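In Praise of the Slow Public Library Hold

I have 3 books on hold at my library right now, and I'm number 437 in line for one of them. I know this because I check. I check over breakfast, I check on the bus, and last week I checked in the dentist's chair while the hygienist was getting her mask on. Number 437! It was 486 when I joined the line, so we're moving, and I could not be happier about it.

People assume I'm kidding when I say this. My friends can have any book on their phone by the time they finish telling me I should read it, and they look at my place in line the way you'd look at someone churning butter. But I think the hold list is one of the best things we've built together, and I want to make the case for it with a straight face.

Start with what happens to a book while you wait for it. When I buy a novel the moment I hear about it, it goes on the pile beside the bed, and the pile is where my good intentions go to get dusty. When I put the same novel on hold, it starts to grow. I forget half of what the review said. I overhear a woman in the grocery store telling her sister that the ending made her throw it across the room, and now I have to know what's in that ending. By the time the email comes I've been wanting the book for months, and I read it that night, standing up, with my coat still on.

Then there's the deadline. My branch gives you three weeks on a new release, and if there's a line behind you, you can't renew. I love this rule. I was a lazy reader for most of my thirties, and what cured me was knowing that a stranger across town wanted page one as badly as I wanted page three hundred. I don't know who number 438 is. I think about them, though, and I try not to eat crackers over their book.

My friend Kumudini Kodikara disagrees with nearly all of this, and she's a better reader than I am, so I should give her side a fair hearing. Her view is that waiting lists punish exactly the people libraries are supposed to serve. If you can afford to skip the line, you skip it, and if you can't, you wait until everyone has stopped talking about the book. She grew up waiting. She doesn't find it charming, and she told me so over a very good lunch that she then refused to let me pay for.

She's right that it isn't fair when the lines get silly. A town that buys two copies of a book everybody wants is being cheap, plain and simple, and I'd happily pay more in taxes to fix that. Buy more copies! Buy the large print, buy the audiobook, buy the one in Spanish. I'm not arguing for scarcity as some kind of spiritual exercise. What I'm defending is the line itself, where the mayor and the kid who mows her lawn each get one spot and neither can buy a better one.

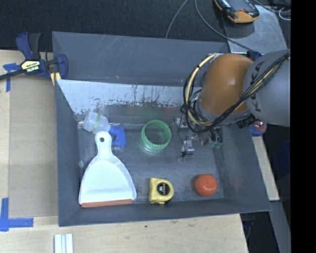 And I do think that matters more now than it did when I was a kid, when waiting was just the weather we lived in. We waited for photos to come back from the drugstore. We waited for a song to come on the radio, finger over the record button, and got the DJ talking over the first ten seconds. I don't want all of it back (the DJ especially), but I'd like to hang on to a few places where everybody still has to take a turn.

There's also the matter of the wrong book. This is the part I get most excited about. If you order something for tomorrow, you get the thing you ordered. If you go to the library to pick up a hold, you have to walk past the shelves, and the shelves are full of other people's good ideas. The hold shelf at my branch is at the very back, past travel and cooking, and whoever put it there is a genius. I have gone in for a thriller and come out with a history of salt marshes, a guide to repairing zippers and a biography of a man who spent his whole life studying one kind of beetle. The zipper book changed my winter. I have since fixed two jackets and a tent, and I will fix yours if you leave it near me.

I should mention Ruairí Coughlan here, who worked the desk at my old branch for years and had a way of sliding a second book under the one you came for. He never said a word about it. You'd get home and there it would be, a slim thing of poems or an odd little travel memoir, and it was already checked out to you, so you might as well look. I must have read 50 books that way. A couple were terrible. One of them was a short novel about a ferry that I have since given to every person I love, and I would never in my life have gone looking for it.

Kumudini says that what I'm describing is a good librarian, and that a good librarian would still be there if the wait were a day long. Fair enough. I've turned that over a lot, and she may have me. But I'd have gone in less often, and I'd have been in more of a hurry, and I'm not sure I would have taken the ferry book out of the bag.

So if you haven't used your card in a while, dig it out. Put something on hold that you've been meaning to read, the bigger the line the better – you'll have forgotten about it by February, and then it'll arrive like a present from a slightly more organized version of yourself. Go pick it up in person if you can. Take the long way to the back. And while you're there, ask at the desk how the budget for new copies is decided, and when the meetings are, and go to one. I went in the fall and there were plenty of empty chairs. They let me talk for two minutes about large print. I went over.

I checked again just now, by the way. Still 437. Somebody out there is taking their time with the last chapter, and I hope it's wonderful.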